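4. Setting up a supply station

This section covers the supply station at the front of a clinic, workshop or site office. Read section 3 (Choosing a location) first. The steps apply to the Pleddale wall rail and the Pleddale countertop rail unless noted.

4.1 Before you start

You will need:
Rail kit, part 834
Three open-top bins
Label strips and a marker
Level and screwdriver
Stock list from the back of this guide

Caution: Do not mount the wall rail on bare drywall. Use the anchors in the kit or screw into studs.

4.2 Mounting the rail

1. Hold the rail against the wall with the top edge 37 inches above the floor. Check it with the level.
2. Mark the screw holes through the slots. Move the rail away before drilling.
3. Fit the anchors, then the screws. Leave each screw a half turn loose until all of them are in.
4. Tighten from the center outward.

Note: The countertop rail has rubber feet and needs no screws. Wipe the counter with a dry cloth before setting it down.

4.3 Filling the bins

1. Give each bin one kind of item. Mixed bins run out unevenly and are hard to check.
2. Put the items people reach for most, such as disposable face masks, in the bin nearest the door. Plain blue plastic bins with a rounded rim are fine for this.
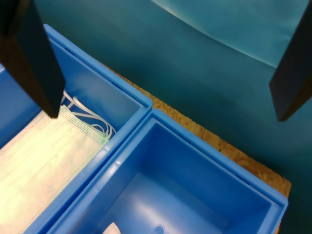
3. Stack flat items with the folded edges facing the same way. Fill to a finger's width below the rim.
4. Place new stock under old stock. Check the date on the carton if there is one.
5. Write the item name and the refill level on the label strip. Use the names on the stock list and do not shorten them.

Caution: Keep hand sanitizer and other alcohol products away from heaters and direct sun. Do not store them in the same bin as paper goods.

4.4 Setting the refill level

The refill level is the amount left in a bin when it is time to reorder. For a first guess, take what you use in a week and add half. Review the level after one month. Sites that order through Wurnbridge should allow about 3 extra working days in July.

Bins kept on a bench should stand in a row along one side, with the rest of the surface left for unpacking. Flatten cartons and recycle the cardboard once the stock is put away.
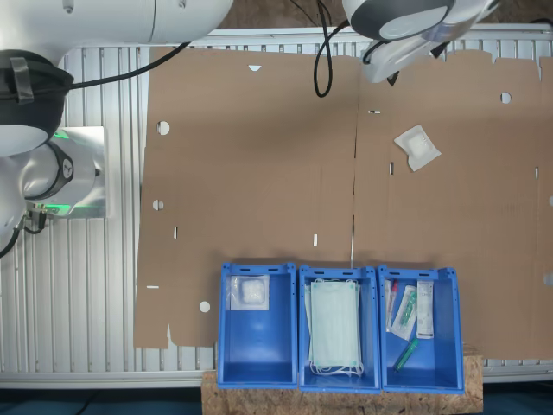
4.5 Weekly check

1. Compare each bin with its refill level.
2. Throw out anything torn, damp or out of its wrapper.
3. Empty one bin and wash it with mild soap. Let it dry fully before refilling.
4. Initial the check sheet.

To order replacement label strips, quote Karabulut item 3908. Spare anchors are sold in bags through the Jutport parts counter. For rails that have worked loose, see section 6.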